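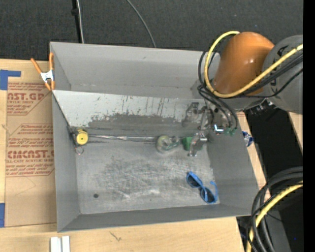

The gray bin, with the tape, the sunglasses and a few other strays still in it.

I have been putting off the gray bin since we moved the workroom upstairs. It is the one that caught everything that didn't have a home at the time, and it has been sitting on the table long enough that I'd started to treat it as part of the table. In May I finally went through it.

Most of what was in there is gone now. I did the easy part over two evenings: receipts into the folder, pens into the cup, batteries into the bag that goes to the hardware store. The bin is what was left after that, and those last things took me longer than all the rest, which I suppose is why I'm writing about them.

The tape first. It's clear packing tape with a slight green tint when it's on the roll. I bought it when I was sending out the Habte orders, back when I was selling the notebooks, and I remember being annoyed that it looked greenish. Once it's on a box you can't tell. I have a drawer for tape now, second one down on the left, and the rule is that any tape found anywhere in the house goes back to that drawer. Before this I would buy a new roll every time I had to mail something, then find the old one a week later. When I put this roll in I found three others in there, so I won't be buying tape for a while.

The yellow thing at the left is small and round and I'm going to call it a tape measure. We own five, if you count the one in the sewing box. Robel Belay, who rents the downstairs and fixes things for people on our street, told me once that a house needs a tape measure in every room where you argue about furniture. I kept one for the workroom, one for the kitchen, and gave the rest to my sister Nuria, who had just bought a couch without measuring the door.

The ring took some thought. It's a plain thin metal ring and I don't know what it came off. My guess was a key ring, then a curtain ring, then something from the bag I took apart last year for its zipper. I asked around the house and everybody had a different idea. In the past I would have put it back in the bin in case the thing it belonged to showed up. I have a jar for that kind of thing now. It used to hold Tarkilano coffee and it still smells like it. Anything metal, small and unexplained goes in the jar, and when the jar is full I throw out the bottom half. I've only had to do it once, and I didn't miss any of it.

The green block next to the tape is from the set my nephew leaves here. He has a box for the blocks in the hall closet, and I'd guess we find a stray one every other visit. It went back in the hall box and I didn't think about it any more than that.

Then the sunglasses. They're blue, with dark lenses, and they are mine. I looked for them for most of a summer. I turned out the car, I called the restaurant in Fesilell where we'd had lunch by the lake, and I accused Suha of having worn them home, which she hadn't. I'd already bought another pair by then, for 25 dollars, and I don't like them as much. They pinch behind the ears. I have said sorry to Suha. She asked for it in writing, so this will have to do.

What bothers me is that I must have looked in the bin at least once while I was hunting. It was full then, and I would have pushed things around on top and moved on. That's the trouble with a big open bin. It's very easy to drop something in and hard to get anything out, and since there's no lid you don't feel like you've put the thing away, so you don't remember doing it.

A word about the bin itself, as I've had two questions about it already from people who read the post on the workroom shelves. I got it secondhand from a bakery supply place that was closing. It's gray all over, the sides flare out, and the bottom is scratched to pieces. The scratches were mostly there when I got it and I've added my own. I tried scrubbing it with baking soda and that took off some of the cloudy look in one corner, but it wasn't worth the work. If you want one that looks nice, buy it new. I wanted one that could be dragged over a table with hand tools in it.

I did think about getting rid of it. Mitiku Tesfamariam, who I share the workroom with, was in favor. His side of the room is all small boxes with labels on them, from a brand called Iltisance that he orders in stacks, and he has offered to set me up the same way. I said no for now. I know myself with labels. I write them on the first day with a good pen, and a month later the box that says THREAD has light bulbs in it.

So the bin stays, but I've changed how it gets used. It sits on the light wood table where I can see into it from the door. It gets emptied at the end of every month, and I mean all the way, down to the scratches. Nothing goes in that already has a place somewhere else, which rules out tape, pens, tools and anything you wear on your face. And if I can't see the bottom anymore, I have to stop what I'm doing and clear it right then.

That last one is the only rule I've broken so far. We had a delivery of paper, 40 reams, and for a few days everything on the floor had to go somewhere. I went through it again the next weekend and it took me less time than making lunch.

A few leftover notes, mostly for myself. The drawer with the tape in it sticks and needs candle wax on the runners. The kitchen tape measure has already wandered to the bathroom. The 25 dollar sunglasses are in the car for anyone who forgets theirs, and the blue ones hang on the hook by the front door – the second hook, next to the umbrella. Next month I'm doing the shelf over the sink, where I can see at least two vases I don't remember owning.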